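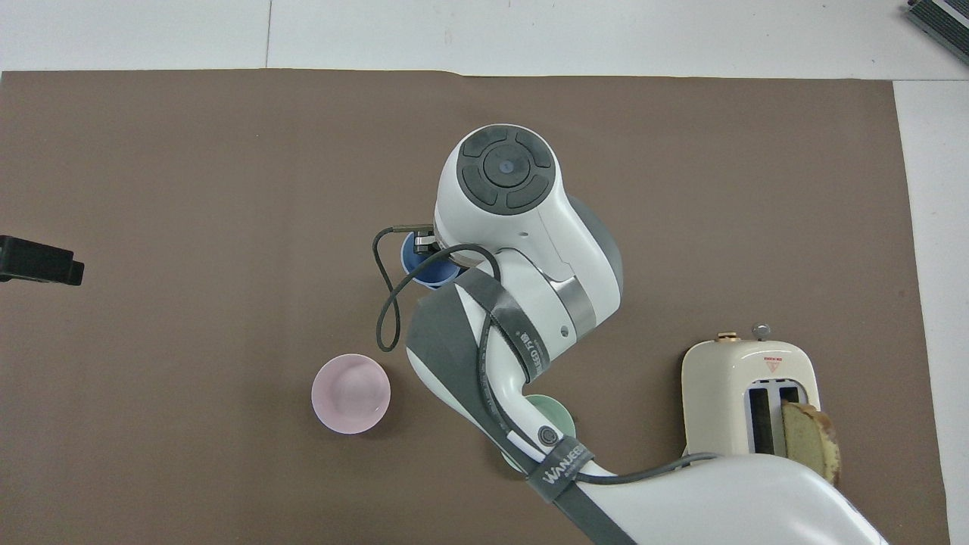 4.3 Routing and securing the gripper cable

The Stillow gripper kit is supplied with one external cable and a set of fabric straps. The cable runs outside the arm from the gripper to the base and must be free to move at the wrist. Leave a long loop between the gripper and the upper segment, as on the arm holding the blue cup, and strap the rest of the cable along the arm. Allow at least 263 mm of cable in the loop.

Before you start, set the arm to Hold and switch off gripper power at the controller.

1. Plug the cable into the gripper. Turn the locking collar until it clicks.

2. Form the loop on the side away from the control pad.

3. Fit the first strap around the middle section of the arm. Pull it snug. The cable should not slide when tugged lightly.

4. Fit the second strap on the lower segment. Do not cover any fitting or screw hole.

5. Run the cable to the base and connect it to port G2.

6. Restore power. Jog the wrist through its full range at 40 mm/s and watch the loop.

7. If the loop pulls tight at any point, stop the arm, loosen the first strap and feed more cable toward the wrist. Repeat step 6.

CAUTION: Do not use plastic cable ties. They can cut into the cable jacket when the elbow bends.

NOTE: For pick tests with cups and bowls, set grip force to Low in the Stillow menu. Thin rims can deform at the default setting.

Check strap tension after the first 40 hours of operation and every 500 hours after that. Replace the cable if the jacket is cracked or flattened. For gripper calibration, see 4.4.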